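Why Does a Table Stay Up?

Have you ever wondered why a table doesn't just fall over? You put your elbows on it, your cereal bowl, your heavy library books (all of them at once, if you're like me), and it stands there as if you had done nothing at all. So let's talk about legs.

Everything on Earth is being pulled down, all the time, by gravity. Your bowl pushes down on the tabletop, the tabletop pushes down on the legs, and the legs push down on the floor. And the floor pushes back! If it didn't, you and your breakfast would sink right through it.

Now, every object has a balance point. If you could squeeze all of its weight into one tiny dot, that's where the dot would go. An object stays up as long as its balance point is over the space between its feet. Try it with your own body. Stand with your feet apart and ask someone to give your shoulder a gentle nudge. Then put your feet close together and let them nudge you again. Wobbly, isn't it?

My neighbor Jarmila Jurčo builds stools, and she likes the ones with three legs best. Three feet always touch the ground, even when the ground is bumpy. With four legs, one of them might hang in the air, and then you get that annoying little rock – clunk, clunk – every time you lean forward. She once sat on the same three-legged stool for a whole afternoon in May, on a lumpy lawn, and didn't rock even a little.

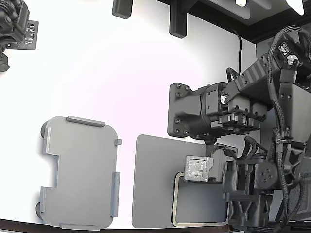
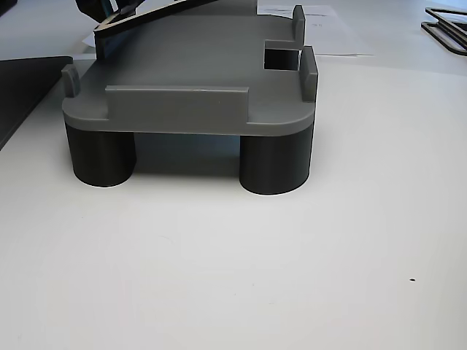
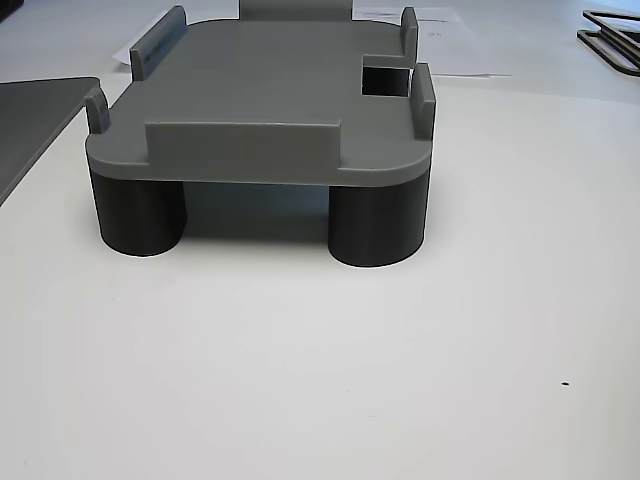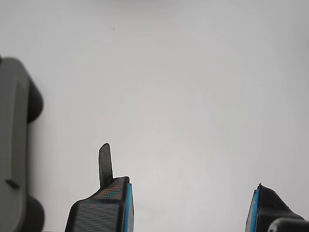

Thick legs and thin legs do their jobs a bit differently, too. Find a sheet of paper and try to stand it on its edge. It flops right down. Now roll the same sheet into a tube, tape it, and stand it on its end. You can put a book on top! The paper hasn't become any heavier or stronger, but in a round shape it is much harder to bend, and the weight can travel straight down through every side of it.

Make 2 tubes and try to balance your book across both of them. Then make a few more, and move them closer together or farther apart. Where do they hold the book best? Draw a picture of each try so you can remember which one worked, and when your book finally tumbles (it will, sooner or later), look closely at the tubes to see which one gave way first.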